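Drullano Produce Counter Guide
Section 7: Grapes — Basket, Clamshell and Counter

Use this section when you set out or put away table grapes at a stone-topped counter. It covers the white basket, the clear clamshell boxes and care of the marble. For berries, see Section 8. For stone fruit, see Section 9.

Read the cautions in 7.2 before you start.

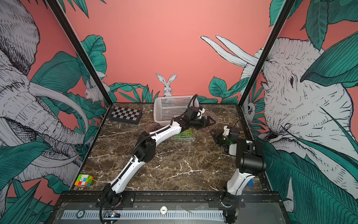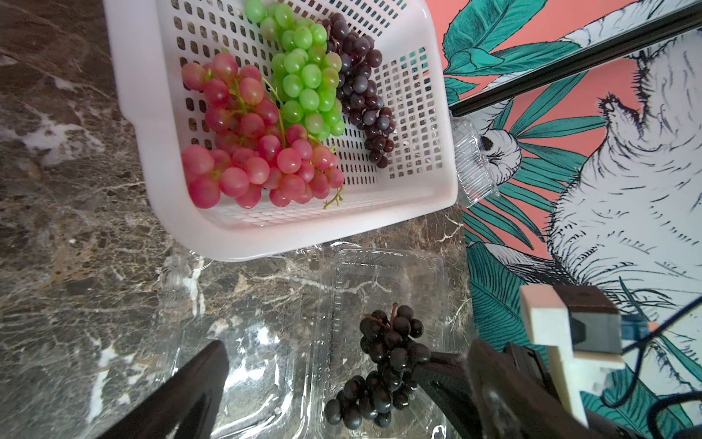
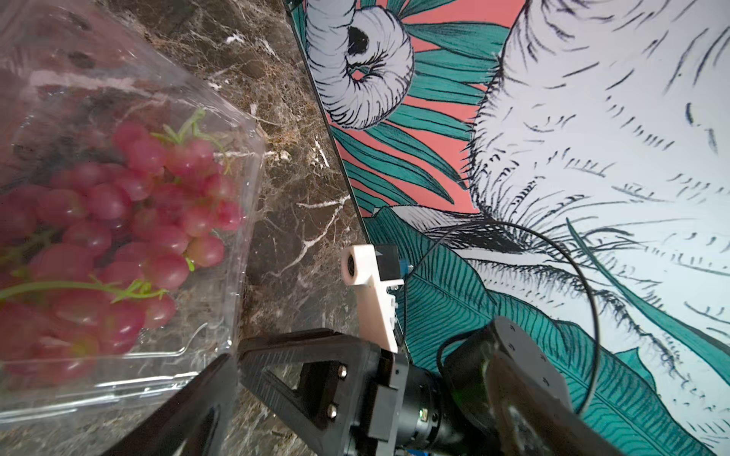 7.1 What you need

- One perforated plastic basket, clean and dry
- One clamshell box for each bunch, with a lid that closes fully
- Two soft cloths, one for the fruit area and one for the counter only
- Kitchen scissors or grape shears
- Labels and a pencil (ink smears on cold plastic)

7.2 Cautions

CAUTION: Do not drag the basket or the boxes across marble. Grit caught under a plastic edge will leave fine scratches in the polish. Lift and set down.

CAUTION: Grape juice is acidic and will etch marble. Wipe up drips right away, even on a sealed top. An etched spot looks dull and will not come out with washing.

CAUTION: Whole grapes are a choking hazard for small children. Keep the basket back from the front edge of the counter, and cut grapes lengthwise into quarters before serving them to a young child.

7.3 Setting up the counter

1. Clear the counter and wipe it with a damp cloth and a drop of mild dish soap. Do not use vinegar, lemon or a bathroom cleaner.
2. Dry the top with the counter cloth. Water left under a basket can leave a ring.
3. Set the basket toward the back of the counter, with the open side up. Leave enough room in front of it to open a clamshell flat.
4. Run a finger around the basket rim. If you feel a burr or a crack, use another basket. Sharp plastic splits grape skins.

Note: On a dark marble, crumbs and stem bits are hard to see. Look across the surface from a low angle with a light on.

7.4 Loading the basket

1. Hold each bunch by the main stem. Handling the berries rubs off the bloom, the cloudy coating on the skin. Bloom is natural and helps the fruit keep. Do not try to polish it off.
2. Turn the bunch over and look at the underside. Snip out any split, brown or moldy berries, and take the small stem with them.
3. Lay the bunches side by side in one layer. Put the widest bunch in first, against a side wall, and fit the narrower ones next to it.
4. Keep colors apart if you will be boxing by color. Red, green and purple bunches laid side by side are easy to lift out in turn.
5. Tuck in long stem tips where you can. A tip that rests over the wall is fine as long as it does not catch on a sleeve.

Note: A blush on a green grape is not damage. Some green bunches carry a few berries with a pink or brownish tint. Press one gently. If it is firm, leave it on.

Do not wash the grapes at this stage. Wash only what will be eaten the same day, in the basket, under cool running water, and let it drain over the sink. Do not drain a wet basket on the marble.

7.5 Moving a bunch to a clamshell

1. Open the clamshell and lay both halves flat, next to the basket. Check that the hinge is not torn.
2. Lift one bunch by its stem, straight up, until it is clear of the rim.
3. Lower it into one half with the stem end toward a short side. Let go only when the berries are resting on the plastic.
4. Fold any loose stem inward. A stem left across the edge will hold the lid open.
5. Close the lid and press along the edge until it catches. If it will not close without squeezing the fruit, open it and cut the bunch in two.
6. Write the variety and the month on a label and put it on the lid. Keep the vent holes clear, if the box has them.

Note: Zoila Bermúdez, who tested this section in her own kitchen, found it easier to box the purple bunches last. They were long and narrow, and they could be bent a little to fit whatever box was left.

7.6 Storing

1. Put the closed boxes in the refrigerator, away from onions and other strong-smelling food. Grapes pick up odors.
2. Stack no more than 2 boxes high. The lower box carries the weight on its lid, and a soft lid will sag onto the fruit.
3. Open each box every few days and take out any berry that has gone soft.
4. Use the fruit within 7 days for best texture. It may keep longer if it was very fresh when boxed.

To freeze grapes, wash them, dry them well and pull them from the stems. Spread them on a tray until hard, then move them to a freezer bag. Thin clamshells can crack in the freezer — do not use them for this.

7.7 Cleaning up

1. Shake loose stems out of the basket over the trash.
2. Wash the basket in warm, soapy water. Use a soft bottle brush on the small holes in the walls and the slots in the floor. Bits of skin dry hard there if left overnight.
3. Stand the basket on its side in a rack until dry.
4. Rinse clamshells you plan to use again. Hand wash only. Dishwasher heat warps them and the lids stop closing.
5. Wipe the counter with a damp cloth, then dry it.

7.8 Common problems

Berries drop off when the bunch is lifted. The stems have dried out. Slide a hand under the bunch and box the loose berries separately.

Droplets inside the lid. The fruit was boxed wet or warm. Open the box, blot the lid and the grapes with a dry cloth, and close it again.

Dull spot on the marble. Juice has etched the polish. Do not scrub. Ask a stone finisher for advice before using any polishing powder.

Related items
Section 6: Apples and Pears in Open Bowls
Section 8: Berries in Shallow Boxes
Section 9: Peaches, Plums and Apricots
Care Sheet 12: Sealed and Unsealed Marble
Replacement Baskets and Lids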